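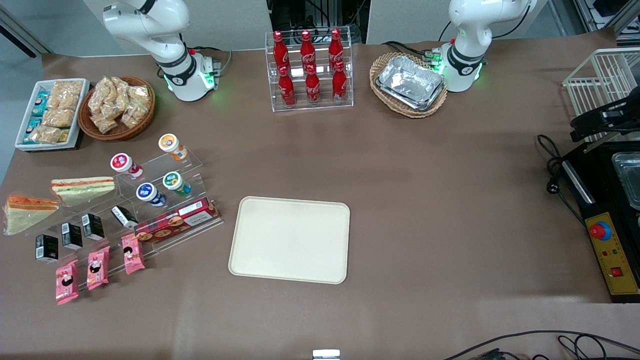
Revathi Marar had been on the Standby list at the Grukcombe ferry office for eight days when her number came up. The list was kept on paper, in a green binder, and you had to come in each morning and sign next to your name or you lost your place. On the ninth morning she signed, and then she went next door to the room where the families waited. Somebody had covered the big table in brown paper and put out food and drinks, with six bottles of Coca-Cola on a clear stand, three up and three down. She did not take one. She sat by the window with her bag on her knees and read her father's letter again.

The letter was dated 9th December. It was two pages long and most of it was about the roof. Near the end he wrote that the boat, the Rajan, had been sold to a man from Fernik for 2,000, and that she should not bother coming home on account of it.

"You're the Marar girl," said a man in a gray coat.

She said she was.

"Killian Lacroix. I bought your father's boat."

He sat down without being asked. He was older than she had expected, and he had a bad cough.

"He told me you learned to steer on it," he said.

"My brother did. I mostly bailed."

"He said it was you."

She folded the letter and put it in her coat pocket. Outside, the ferry had come in and the men were putting the ramp down. It took them two tries.

"Does it run?" she asked.

"It runs. It pulls left."

"It always pulled left. You have to tie the tiller off with the short rope – the long one slips."

Lacroix took out a pencil and wrote this on the back of his ticket. Then he asked her about the pump, and the hatch that stuck, and the mark scratched inside the cabin door. She told him what she knew about the pump and the hatch. The mark said 1,014.

"That's fish," she said. "One summer, from June to September. My father and Prakash Subramaniam had a bet on who would bring in more."

"Who won?"

"Prakash. But he wouldn't let my father pay him."

The clerk, Mrs. Chacko, came in with the green binder and read out the names of the people who could board. She read Aravind Acharya, who wasn't there, and she read his name again more loudly and waited. Then she drew a line through it and read Revathi's.

Revathi stood up. Lacroix stood up too, and held on to the back of the chair while he coughed.

"I was going to paint over it," he said. "The number."

"It's your boat."

"I know that. I'm asking if you'd mind."

She thought about the cabin door, and how her father used to hang his wet coat over it so that you could never see the mark anyway.

"I'd mind," she said.

He nodded and put the pencil away. They walked down to the ramp together, and he went ahead of her because his ticket had a seat number and hers didn't. She found a place on the bench by the engine room, where it was warm, and put her bag under her feet.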